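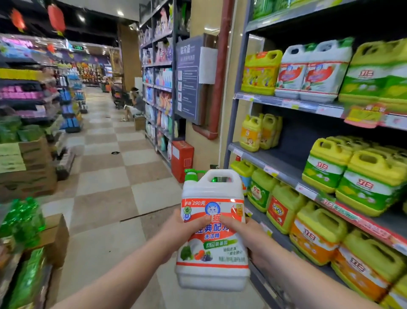
What do you need before you can teach a robot to pick something up?

A lot of examples of the same thing being done, and a lot of patience. I got that answer over a very long lunch with someone who runs demonstrations at Branik, a small outfit that teaches arms and hands to deal with ordinary store goods. I've wanted to write about this stuff for ages, so I turned up with two pages of questions and got through maybe half of them (the noodles were partly to blame).

My host asked me to leave names out, and I'm happy to. "Just say I'm the one who holds the joysticks," I was told.

So, joysticks! I'd pictured somebody in a cage of wires, and that's one way to do it, but Branik mixes three methods. Sometimes you grab the arm itself and drag it through the motion. Sometimes you steer it from across the room with a pair of handles. And sometimes a person with a camera up at head height does the job with their own two hands, and the robot's part comes later, at a desk.

"The dragging one is the most fun and the least useful for heavy things," my host said. "You end up fighting the arm. Your shoulders know it by lunchtime."

I asked about heavy things, because I buy the big dish soap and I'm always a bit scared of dropping it. That got a laugh and then a good ten minutes on jugs. Big ones are a pain. The liquid sloshes, so the weight moves after you've stopped moving. There's a handle, and everybody assumes the handle is the answer, but a handle gives you one pivot and the whole jug swings under it. With a palm on each side it stays much calmer, and you get to turn the label where you want it.

"I did 341 of those lifts by remote last spring," my host told me. "We kept 200. The rest had me bumping the shelf, or stopping to think. You can't stop to think. It learns the thinking too, it'll just hang there in the air."

I love that. A robot arm that pauses because somebody once wondered what to have for dinner. 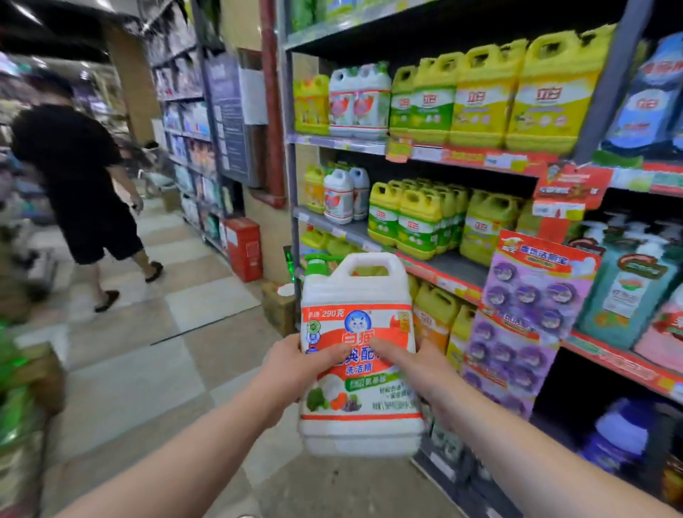
Why bother with human hands if the robot has grippers?

Hands are quick, and they show the order of things: which side gets touched first, when the second palm joins in, how close the jug comes to the chest. The grippers can be worked out afterward from that. My host said a person can record 50 demonstrations while the remote rig is still being set up, and you can go to a real store with its real clutter, where there are shoppers and hanging tags and tile floors that all look alike.

The software that turns hands into gripper moves is called Tullia, and opinions on it were mixed. "It's great with boxes. With pumps it gets ideas." A pump top sticks out on one side, and Tullia kept treating it as a place to grab. They ended up marking those clips one at a time, 831 of them, over what sounded like a fairly grim September.

I asked if the remote handles were any better at feeling weight. The older set, from Horex, gives nothing back at all, so you're squeezing on faith. The newer pair, which they share with a lab called Ruiz-Ortega, pushes against your fingers a little when the gripper closes. My host got me to try it after lunch and I crushed a paper cup on my first go, then another one. On my third try I set the cup down standing up and was ridiculously proud of myself.

"Everyone squeezes too hard," my host said. "Then they get nervous and they don't squeeze enough. Give it an afternoon."

We talked a bit about what makes a good demonstrator. I'd guessed gamers, and some of them are very good, but the steadiest person they've had used to decorate cakes. Slow wrists, apparently. My host would also like people to quit talking during takes and to trim their fingernails, and would really, really like someone to fix the left handle, which drifts.

I still had a page of questions about cloth and bags, and we've agreed to do those next time. I'm bringing my own cups.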